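Cilby Demonstration Group
Minutes of the project meeting, 12 Feb 2021

Present: Chaltu Tsegaye (chair), Sofia Carrilho (minutes), two operators from the Pulance site, one engineer from Cordeiro by phone.
Apologies: Breredska liaison.

1. Minutes of the last meeting
Accepted with one correction. Item 4 should read "left gripper," not "left arm."

2. Episode count
Sofia reported that the hand-held set now stands at almost 3000 usable episodes. The remote-control set is well behind. Chaltu asked that the two be listed separately in the monthly sheet from now on, as the totals had been added together in October and this caused confusion at Breredska.

3. Remote control station
The delay between the operator's handle and the arm is still noticeable on fine work. Operators said they slow down to allow for it, and the recorded motion comes out jerky near the grasp. Cordeiro will send a new cable and settings file. Until then the station is to be used for pushing and sliding tasks only.
Action: Cordeiro.

4. Rejected episodes
38 episodes were rejected in the last batch. Most were rejected for one of two things: the fingers closing before they were level with the object, or the operator turning too fast for tracking to hold. Operators asked for the reject reason to be shown the same day. Agreed.
Action: Sofia.

5. Home tabletop tasks
Discussion of how to show packing and tidying by hand in ordinary homes. Chaltu wants tables left with the normal mix of things on them, including soft toys, bags and wrappers, and does not want them cleared before a session.
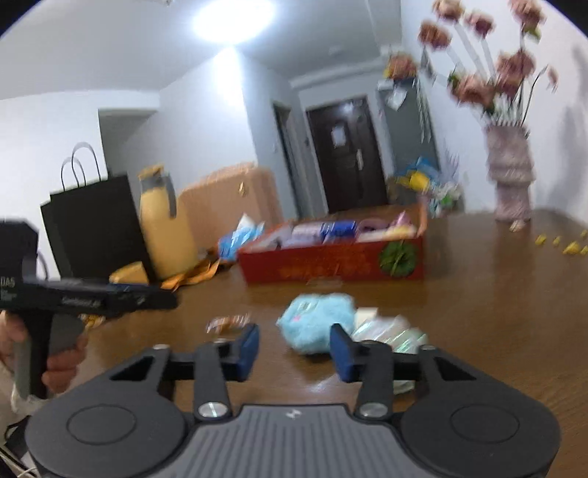
Operators are to begin each episode with the fingers open and pause briefly before moving toward the first object. When two grippers are used, one should stay still while the other picks, unless the task sheet calls for both. Thin plastic was raised as a problem. It folds when pinched and the fingers can lose it partway through the lift. Agreed to keep failed picks in the recording if the operator recovers and finishes the task.
The task sheet will be cut from 20 lines to 14. Sofia to circulate the draft.
Action: Sofia, all operators to comment.

6. Storage
The second drive is close to full. Purchase of a replacement approved, up to 2000 dollars.
Action: Chaltu.

7. Any other business
One operator asked for a softer grip on the trigger handle for long sessions. Chaltu will raise it with Cordeiro.

Next meeting to be set by email once the cable has arrived.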